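4.2 Drawer Boxes and the Storage of Small Household Goods

The second group of objects in the Vass study consists of small drawer boxes, that is, wooden cabinets low enough to stand on a table or shelf and fitted with one or more pull-out drawers. These pieces occupy an uncertain place in household inventories. They are too small to be recorded as furniture, and they are seldom listed with the goods kept inside them. In the Trundham survey, boxes of this kind were entered under 17 different headings, including "desk item," "sewing," "jewelry" and "other." For the present analysis all such entries were combined into a single class.

Households were asked to state where each box stood, what it held, and how often it was opened on an ordinary weekday. The answers show that use depends less on the contents than on the height and depth of the surface beneath the box. A box placed near the front of a table tended to be opened several times a day. When the same household moved it to the back of the table or to a high shelf, opening became rare, and small items began to collect on the surface in front of it. Respondents often described this change as a loss of habit, although few connected it with the position of the box.

The way in which drawers were left after use was also recorded. Three states were defined: closed, ajar and open. A drawer was coded as ajar when its front stood out from the body of the box but the contents could not be reached without pulling it further. This middle state proved to be the most difficult for coders to agree upon. In the first round of coding, drawers of a color close to that of the cabinet were often marked as closed when they were in fact ajar. Agreement was better for boxes in which the drawer and the body were made of visibly different woods. The coding guide was therefore revised in October, and all 3,000 entries were reviewed under the new rules -- including those on which both coders had already agreed.

Boxes with a contrast of this type form a recognizable subgroup. The body is commonly finished in a dark or reddish tone, while the drawer is left pale. In the Grillach collection, which supplied 900 of the entries, this combination was found in both older and recent pieces, and it does not appear to be a reliable guide to age. Figure 2 shows a box from the subgroup with its drawer slightly out, on a table covered with brown paper.
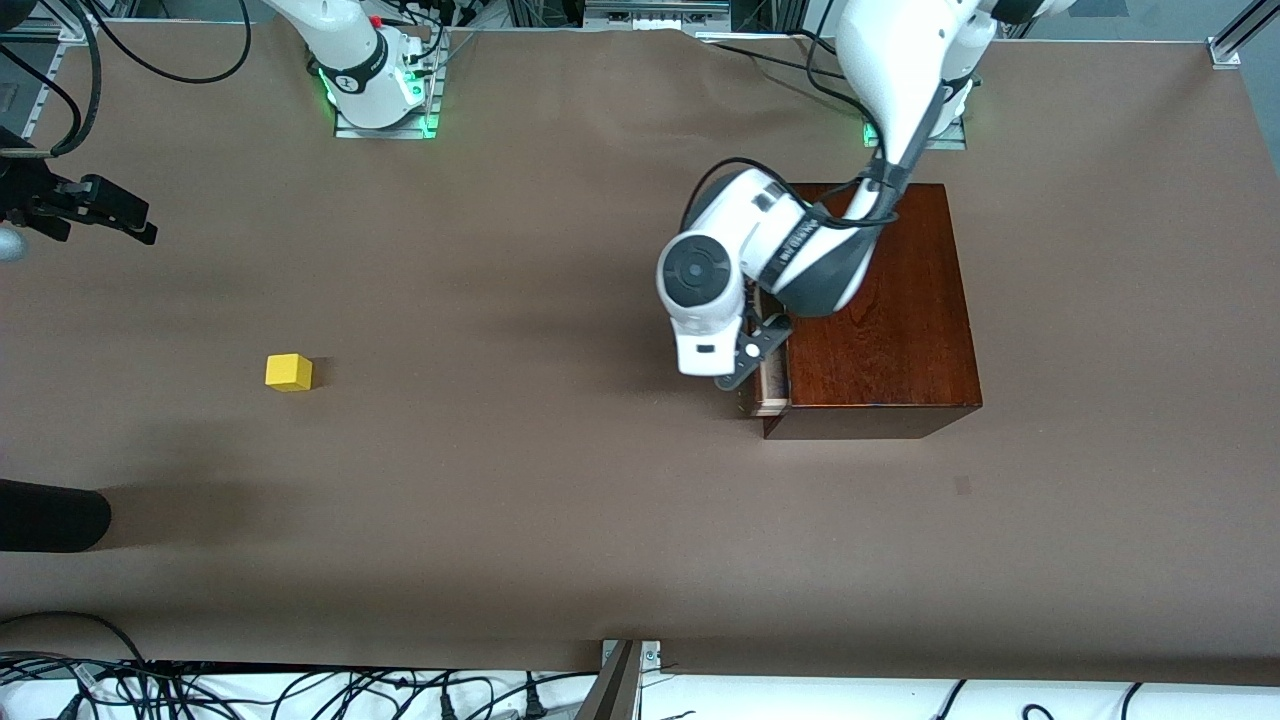
Figure 2. Wooden box with reddish-brown finish and pale drawer, the drawer pulled slightly outward.

The condition of the top surface was recorded separately. Many households used the top of the box as a second place of storage, most often for keys, receipts and eyeglasses. Where this was the case, the drawer was opened less often, and its contents were more likely to be described as "things we do not need at the moment." The Vinora interviews, discussed in Section 4.3, suggest that this pattern holds for larger cabinets as well, though the number of households involved is too small to support a firm finding.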